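Cloths, cups and bare wood: a gallery from the Oncombe tables

4 min read

Oncombe is a shared workroom above the old Usto tile shop. The tables were oiled and set up again in January, and since then a few of us have kept a loose record of what ends up on them. Most of it is tea things and cleaning things. The notes are by Sobia Baloch, with additions from Bendik Hovland where he disagreed with her.

The large table

The top is butcher block, made of light strips that vary a good deal in colour. Some are nearly cream, some are honey-coloured, and a few have dark streaks and knots. We bought it second-hand from a bakery supplier called Fillow and it took two people and most of a morning to get it up the stairs. Oratile Ntuli sanded it over two evenings, going down to a fine paper, and then gave it three thin coats of oil with a day between each.

The green microfibre cloth is the one we use for wiping down. Folded flat, it makes a decent pad for anything with a rough base.
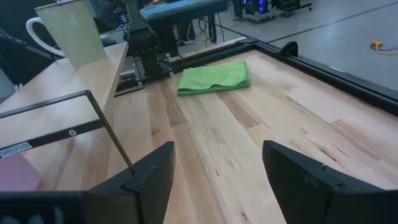

We went through a good many cloths before settling on microfibre. Cotton tea towels left lint in the grain, and the paper roll was used up faster than anybody would admit to. A pack of 12 cloths came to less than two months of paper. They go through the wash at a low temperature without softener, which clogs the fibres, and they are dried on the rail by the window. Green is for tables only. Blue is for the sink and the floor by the sink, and those are washed apart.

Bendik's note: the cloths should be folded in four so that you get a clean face each time you turn them. Sobia says life is short. Both methods are in use.

Cup and cloth

Small cups have been the rule at the large table since a full pot of coffee went over in the first week. The stain came out of the wood after a light sanding, but you can still find the place if you know which strip to look at — third visit to the tin of oil, and it is still a shade paler than its neighbours. The cups are plain white and came from the kitchen at Damilola Bassey's last workplace, which was closing. They hold very little, so people get up more often, and on the whole that has been a good thing.

The flat wooden board has its own uses. It takes hot dishes when we eat together, and Jaxon Charbonneau cuts bread on it. It gets the same oil as the table, though it needs it more often because it is washed more often. It should be wiped and stood on its edge to dry. Left flat and wet it starts to cup, and the previous board went that way in under a year.

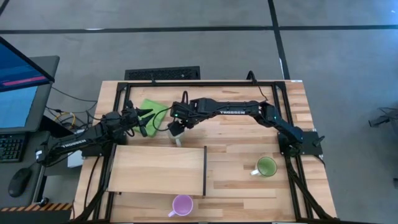 A small white cup held just off the wood, next to the green cloth. The board is at the front left.

The mugs

Larger mugs are kept for breaks. There were 20 to start with, bought as a job lot, and 11 are left. Three of those have chips in the rim and are used for pencils. The pale green one with the white handle is the favourite and is usually the first to be taken. It has a slight flare at the rim and sits well in the hand, and the glaze has come through every wash so far.

Damilola once tried to track down the maker. The nearest she got was a potter's shop called Pattinasarany, which had something close in shape but only sold it in brown. We didn't order any. 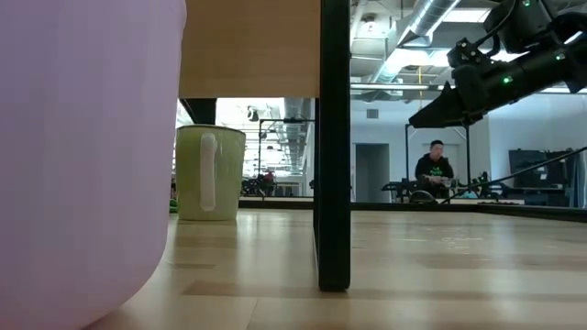

Cloth and board

The last picture goes back to the large table. The board is a little lighter and smoother than the wood it lies on, as it comes from a different timber and was planed by machine. Oratile would like to replace it with one cut from the same block as the table, and an offcut has been set aside for this since we moved in.

The cloth is crumpled and folded, and that is how you will find it on most afternoons whatever Bendik has written on the cupboard door. Wiping the whole top down at the end of the day is quick if the cups have gone to the sink first. Start at the far edge and work with the grain. Crumbs collect along the rails, and a dry paintbrush gets them out better than a cloth does.

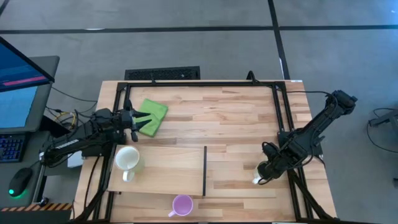
Oiling the table yourself

If you have a similar top at home, the method is simple enough. Clear it, wipe it with a barely damp cloth and let it dry. Put on a thin coat of oil with a rag, leave it for 45 minutes, then wipe off whatever is still on the surface. Lay used rags out flat outdoors to dry before you throw them away, as oily rags in a heap can catch fire. We do ours twice a year.

3 comments · 11 shares

Contact Oncombe | © Oncombe workroom | Back to top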